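4. Installing and Reading the Manual Precipitation Gauge

This section applies to all cooperative stations in the Jendville network, including the lakeside site at Huet and the upland site at Muneck. Observers using the Bumero automatic gauge should also read Section 5.

4.1 Choosing the site

1. Select level, open ground. The distance from the gauge to any building, fence or tree should be at least twice the height of that obstacle.

2. Avoid paved surfaces and roofs. Rain splashes from hard ground into the funnel and raises the reading.

3. Drive the support post until it stands firm. Check it with a level on two sides.

4. Fasten the bracket so that the rim of the gauge is clear of the top of the post.

Note: Do not move a gauge once it has been registered. If the site must change, contact the network office before any work begins.

4.2 Preparing for the snow season

1. Remove the funnel and the inner measuring tube before the first expected freeze. Store both indoors.

2. Leave the outer cylinder in its bracket. It will collect snow directly.

3. Place the snow board on short grass and mark its position with a flag.

CAUTION: Water left in the inner tube can freeze and split it. A cracked tube must be replaced, not glued.

Stations normally return to the rain setup at the end of March. Muneck observers should wait for written notice.

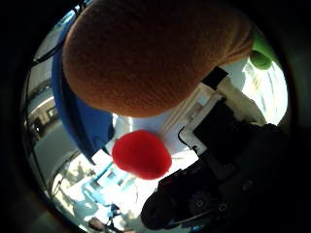

Close view: fuzzy orange-brown surface, with part of a green object at right.

4.3 Taking the daily reading

1. Read the gauge at 7 a.m. local time, including on dry days.

2. In the rain setup, hold the tube upright at eye level and read the lowest point of the water surface.

3. In the snow setup, bring the outer cylinder indoors and cover it. Allow the contents to melt fully, pour them into the measuring tube and record the amount.

4. Enter the value on the station form in millimeters. Enter 0 for no precipitation and T for an amount too small to measure.

5. Empty the gauge and return it to the bracket.

If the gauge was not read on the previous day, record the total as a multi-day amount and write the number of days beside it. Do not divide the total between days.

4.4 Checking the entry

Any daily value above 50 mm must be read twice before the gauge is emptied. The office compares such values with nearby stations and may call the observer. Keep completed forms for 12 months.

Questions about this section should be addressed to Hugo Vasseur, Station Records, extension 528.

Section last revised Thu 6 May.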